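Home Explore Notifications Lists Profile More

Noreen Jadoon
1 Jan 2021

Thread on capacitor aging and why old desktops that sat in a closet fail differently from ones that ran every day. I keep typing this out in replies, so it goes in one place. 1/

An aluminum electrolytic capacitor depends on a thin oxide layer on the anode foil. Voltage across the part maintains that layer. Take the voltage away for years and the oxide degrades, so leakage current is high the next time power is applied. 2/

Running parts age another way. Heat drives electrolyte out past the rubber seal. Capacitance drops and ESR climbs. The usual rule is that life doubles for each 10 °C you take off the core temperature. 3/

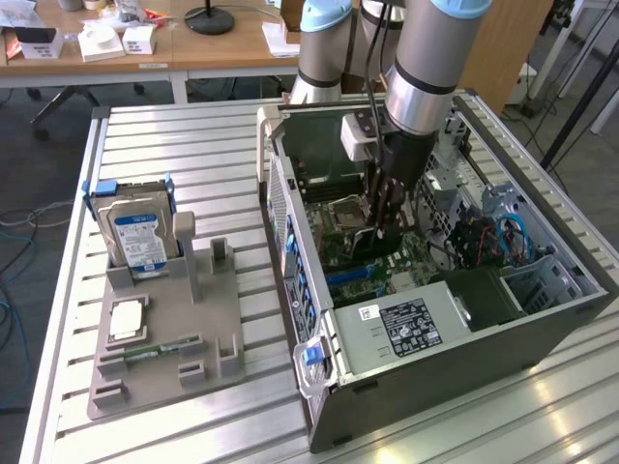
ESR is the number to care about on a board. A cap can read close to its rated capacitance and still be useless for filtering at switching frequencies. The parts that take the most ripple current are in the CPU voltage regulator, so on a tower laid on its side with the panel off, find the CPU socket first and work outward from there. With the socket empty you have more room for probes. 4/

In-circuit ESR readings on regulator outputs mislead, as the caps sit in parallel and one good part hides a bad neighbor. Lift one leg or pull the part if you want a real value. 5/

I logged 388 pulled caps from Berus boards through November. Hammad Rana's list, kept separately, has 1,466 from mixed sources. Both show the same split: stored boards leak, used boards go high on ESR. Domed tops were a poor predictor in either set. 6/

Reforming works for high-voltage parts. Bring the voltage up through a series resistor and watch the current fall. For low-voltage board caps I don't bother. Replacement is cheaper than the time. 7/

Polymer caps have no liquid to lose. If you swap them in, check the regulator datasheet for a minimum ESR. I have had 2 boards oscillate after a straight swap. 8/

Patricio Moya asked about tantalum. Different failure mode, and it tends to fail short. Separate thread when I have the data sorted. 9/9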